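Household Storage and Sorting – Handout 6: The Mixed Bin
Rivadeneira Extension, Purnham campus. Revised 8/19/21
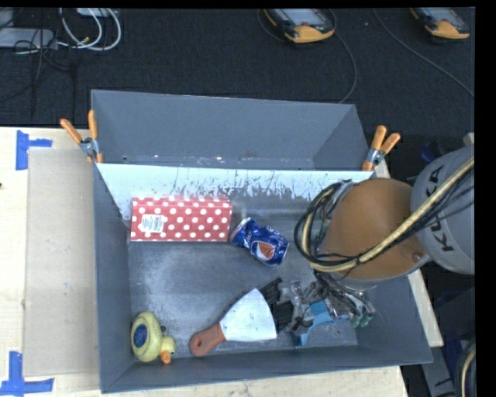
Fig. 1. Gray bin with a clamped divider and mixed contents: polka-dot box, crushed can, toy duck, putty knife.

Reading for this session: the Stirkia storage pamphlet, pages 3 to 6. Read it with a pencil in hand. I have marked up my own copy quite a bit.

1. What the pamphlet claims

Stirkia says that a bin with a divider "sorts itself." I don't buy it. A divider makes two spaces. It doesn't tell anybody what belongs in either one, and people who are carrying things in both hands tend to drop them in whichever space is bigger. Look at Fig. 1 again with that in mind. The narrow part behind the panel is empty and everything is in the big part in front.

The pamphlet would call the back part "reserve capacity." Maybe. You could also call it floor space you gave up. Before you accept either name, ask what was supposed to go there. A putty knife might fit, depending on the width of the slot. Measure before you argue.

2. Clamps as a fix

Spring clamps hold the divider at its ends in Fig. 1. Points in favor: no drilling, easy to move, easy to take off for cleaning. Points against: the handles stick up, so forget about a flat lid, and a clamp only grips as well as the edge it is on. The Grastance catalog shows clamps like this under "permanent solutions," and I would like to know what they think permanent means.

Note also the scratches on the panel. Students always want to tell me what made them. We can't know from a picture. Worn surfaces tell you a bin has had some use – they don't tell you the system works.

3. Trash, tools, toys

Usual first answer in class: throw out the can, hang up the knife, give back the duck. Fine, but slow down.

The can is dented, so it is no good as a container. Recycling, then, if your town takes it.

The putty knife has a hole in the handle. That is an argument for a hook and against a bin of any kind. A wide blade in a bin you reach into without looking is a bad habit.

The duck is a toy. It goes with toys, or in the bathroom. "Miscellaneous" is not a place.

The box has a label stuck on it, too small to read in the figure. Do not guess the contents from the white dots. Pretty boxes get kept for years on looks alone – open it, then decide.

4. On the numbers

You will see it repeated that the average home holds 3,433 loose items. I have never found who counted them or what "loose" covers. Leave it out of your papers.

For next time

Pick one mixed bin at home. Write 200 words on what is in it and where each thing ought to live. Do not buy anything first. If you think a divider would help, try a piece of cardboard for 8 days and write down what ends up on each side.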